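Equipment Review: Sarkeo Home Weather Station

Reviewed by Suryani Lau for the Sturnascombe Weather Observers' Association

Members of the Association frequently ask which home weather station they should buy when an older instrument reaches the end of its life. The Sarkeo is one of the less expensive complete stations now on sale, and several members requested that it be assessed before the winter season. The station was installed at the Grimley site in the spring and remained in continuous use through November. The findings below concern the standard model with the combined outdoor sensor. The optional soil probe was not tested.

What is supplied

The outdoor unit combines a cup anemometer, wind vane, rain gauge, thermometer and humidity sensor on a single arm. The indoor console displays current readings, daily extremes and a pressure trend. A short mounting pole is supplied, along with two clamps, a printed manual and a small bag of fixings. Batteries for the outdoor unit must be purchased separately. The manufacturer states a transmission range of 400 feet in open air.

Installation

Assembly is straightforward and can be completed by one person, although a second pair of hands is useful when the arm is being leveled. The bubble level on top of the housing is small and sits partly behind the wind vane, which makes it awkward to read from a ladder. Members should level the unit on the ground first and check it again after the clamps have been tightened.

The supplied pole is too short for proper wind measurement in most yards. At Grimley the unit was fixed to an existing mast, and the clamps fitted without modification. Anyone without a mast should allow for the cost of one. The parts come in thin plastic bags, and the fixings should be checked against the list in the manual before work begins.
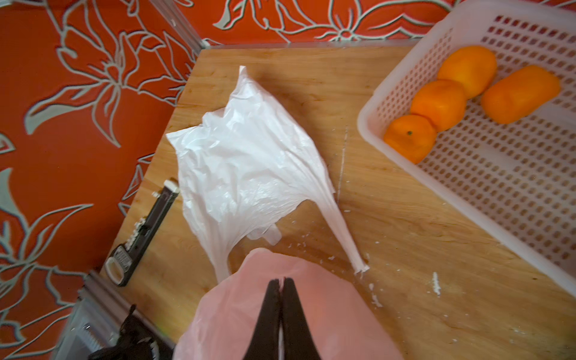

Temperature and humidity

Temperature readings were compared each morning and evening with the Association's reference thermometer, housed in a standard screen on the same lawn. Overnight and in cloudy conditions, agreement was very good. On calm, sunny afternoons the Sarkeo read high, and on the worst occasions the difference reached 3 degrees Fahrenheit. The radiation shield is shallow, and its plates are set close together. In any kind of breeze the error largely disappeared.

Humidity was satisfactory in the middle of the range. After prolonged fog the sensor was slow to recover and continued to report saturated air well into the morning. Observers who keep fog records should bear this in mind.

Rainfall

The rain gauge uses a tipping bucket and performed better than expected. Across the full trial the total was within a few percent of the manual gauge. Light drizzle was under-recorded, as is common with gauges of this type, and one severe thunderstorm on a Thursday afternoon also produced a low figure. The funnel is easily removed for cleaning. It has no debris screen – a curious omission on a station intended for yards with trees.

Wind

The anemometer starts in light air and runs quietly. Gusts were generally in line with those logged at the Rutherford site, allowing for its more exposed position. The console rounds wind direction to 16 points of the compass, but the stored data are given in whole degrees.

Console and data

The display is clear and can be read from across a room. Barometric pressure must be set by the user at installation, and the procedure is poorly explained in the manual. The correct steps are on page 18, some distance from the section on first use. Once set, pressure held steady against the reference barometer for the entire trial.

Records are stored in the console and can be copied to a memory card as a plain text file. The file opened without difficulty in the Association's own record sheets. The signal was lost twice, on both occasions for less than an hour, and readings resumed without intervention. Data from the missing periods are not recovered.

Durability

The housing showed slight yellowing by the end of the trial. There was no cracking, and the arm remained level through two windy spells in October. The first set of lithium batteries lasted 113 days, somewhat short of expectations.

Assessment

The Sarkeo is suitable for members who want dependable rainfall and pressure records at moderate cost. It is less suitable for those submitting daily maximum temperatures to the Association's summer register, unless a deeper shield is fitted. The Association will accept rainfall returns from this station provided that a manual gauge is read at least once a month.

The test unit remains at Grimley and may be inspected on open mornings. Questions about mounting or data transfer should be sent to the instruments desk at Sturnascombe.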